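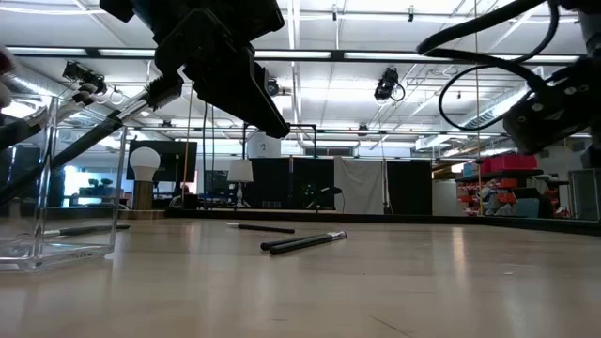

Can a Robot Hand Really Pick Up a Pen?

Try something before you read any further. Put a pen on a table, look away, and pick it up.

Easy, right? You probably didn't think about it at all. Your fingers felt around, found the pen, pinched it, and rolled it into the right spot. If it slipped a little, you squeezed a little harder. You've been practicing this since you were a baby who dropped everything on the floor.

Now watch a video of a robot doing the same job. It looks easy there too. The music is cheerful, the robot hand comes down, and up goes the pen. The words on the screen say something like "Our robot can handle any object!"

Any object? A wet noodle? One sheet of paper from a stack? Your cat?

When somebody says a machine can do anything, it's fair to ask a few questions. In this explainer we'll look at how people test robot hands, and how you can tell a good test from a bad one.

What is a gripper?

The part of a robot that grabs things is called a gripper. Most grippers don't look much like your hand. Many have just two fingers that open and close, like kitchen tongs. Some have three or more. Some have no fingers and use a suction cup, which is great for a smooth box and no use at all for a sponge with holes in it.

You might guess that more fingers are always better. People who sell fancy grippers would like you to think so. But each extra finger needs more parts to move it, and more parts can mean more things to break, plus more things for the computer to keep track of. A plain gripper that works on Monday morning and still works at the end of the week may be worth more than a fancy one that needs fixing at lunch.

Maybe. You'd have to test it.

Why pens are sneaky

Pens and markers are favorite test objects in robot labs. They're cheap, they're everywhere, and they cause a surprising amount of trouble.

First, they're thin. A pen lying flat barely sticks up from the table, so the gripper has to come down very low without bumping the wood. Too high and it closes on air. Too low and it bangs its fingertips.

Second, many pens are round. Push a round pen from one side and it rolls away. (Try it with one finger. Then try it with a finger wearing a thick winter glove, which is closer to what some robots have to work with.)

Third, pens can lie close together. Suppose you put two black markers side by side, nearly touching, and ask a robot to take one. Where does the first marker stop and the second one start? And is there enough room between them for a finger to fit? In our picture, two markers are lying close together like that, with a thinner pen on the same table. A person could sort them out with no trouble. For a robot, that pair of markers is a much harder puzzle than the thin pen.

Fourth, there's the see-through problem. Clear plastic confuses cameras. Light passes through it, and light also bounces off it, so a camera may catch the reflection of a ceiling lamp and miss the box completely. The picture has a clear acrylic box too, and a black pen shows right through it. You can work out that the box is in the way. A robot that only saw the pen might reach straight for it. Clunk.

Long things are a different headache

A long brush sounds easier than a pen, and in one way it is. There's more of it to grab.

But grab a broom near one end and hold it out flat. Feel how the far end wants to drop? The weight out there is twisting the handle in your fist. You fight back by gripping tighter and turning your wrist, without even thinking. A two-finger gripper has to pinch hard enough, in the right place, or the brush swings down.

So when a company says its gripper "holds a brush," you should ask where it was holding it. The middle is kind. The end is mean. A good test tries both.

How to compare two grippers fairly

Let's make up a contest. We'll call our grippers Girero and Lambert. Each one goes on a robot arm and tries to pick up a pen and put it down somewhere else.

Girero does it 50 times and drops the pen twice. Lambert does it 143 times and drops the pen a lot more than twice. So Girero wins?

Hold on. What pens did they use? Say Girero's pen was sitting in the same spot every time, pointing the same way, with nothing near it. Lambert's pen was moved before every turn, and half the time there was a marker lying right next to it.

Now the contest looks silly. Girero took the spelling test with only the word "cat" on it. We don't know if Girero is a better gripper. We only know it had an easier day.

A fair test keeps everything the same except the one thing you're checking. If you're comparing grippers, then you want:

The same pens, in the same places.
The same robot arm, or at least the same kind.
The same cameras and the same lights.
The same number of tries.
The same rule for what counts as a success.

That last one gets skipped a lot. Does it count if the robot lifts the pen and drops it one second later? Does it count if it needed a second try? You have to decide before the test starts. If you decide afterward, you'll be tempted to be nice to your favorite.

What are all those cameras for?

Look up at the ceiling in the picture and you'll find black cameras mounted there, more than one of them. A robot hand has the same trouble you do when you reach into a drawer: its own arm gets in the way of the view. A camera that sees the gripper from one side can't see what's hiding on the other side. With a few cameras in different places, there's a better chance that one of them has a clear look.

More cameras can bring more trouble, though. Each one has to know exactly where it is compared with the robot. If somebody bumps a camera, even by the width of a pencil, the robot may start reaching for the wrong place. The people running the test might blame the gripper when the gripper did nothing wrong.

This is why careful testers change one thing at a time. Swap the gripper and leave the cameras alone. Then put the old gripper back and move a camera. It's slow, and it makes a very boring video, but you learn something.

Who is driving?

This is the question we like best, and the one that videos often leave out.

Some robots choose their own moves using a computer program. Others are being steered by a person, who might be holding a controller or moving a second set of robot arms that the first set copies. From a photo of a gripper over a table, you usually can't tell which kind you're looking at. You can't always tell from a video either.

There's nothing wrong with steering a robot. It's a good way to find out whether a gripper is able to do a job at all. If a skilled person can't pick up a marker with it, a computer program is going to have a hard time too. Steering is also one way to collect lessons for the program to learn from later.

It does matter what you say about it. "Our gripper can pick up a pen when a person drives it" is one claim. "Our robot can pick up a pen by itself" is a much bigger one. Listen for the difference.

Be a gripper tester at home

You'll need two pairs of tongs that are different from each other, a pen, a marker, a paintbrush, and a small clear container. You'll also want a helper.

1. Write down your rule for success. Ours is: lift the object, carry it over a line of tape, and set it down without dropping it.
2. Have your helper set up the objects. Mark where each one goes with small bits of tape so you can put it back the same way.
3. Try every object ten times with the first tongs. Write down each result, including the embarrassing ones.
4. Do it all again with the second tongs.
5. Now close one eye and repeat the marker test. Did your score change?

Look at your scores and be suspicious of them. You had a lot more practice by the time you got to the second tongs. Were those tongs better, or were you? To find out, ask your helper to do the whole test in the opposite order.

Then try the hard version. Put the pen and marker side by side, so close they almost touch, and pick up just the marker. Next, stand the clear container in front of the pen and reach around it.

Questions to ask the next robot video

How many times did they try before they filmed this one?
Was the video sped up?
Had the robot seen these exact objects before?
What happens if you move the pen?
Is a person steering?
What did it drop?

If the people who made the robot answer all of those, including the last one, their test deserves a closer look. If they only play you the cheerful music again, go ahead and keep your doubts.

Words to know

Gripper: the part of a robot that grabs and holds things.
Robot arm: the jointed part that moves the gripper from place to place.
Controller: something that tells the robot how to move. It can be a device a person holds, or a computer.
Trial: one try in a test.
Claim: something a person says is true. It might be. Check.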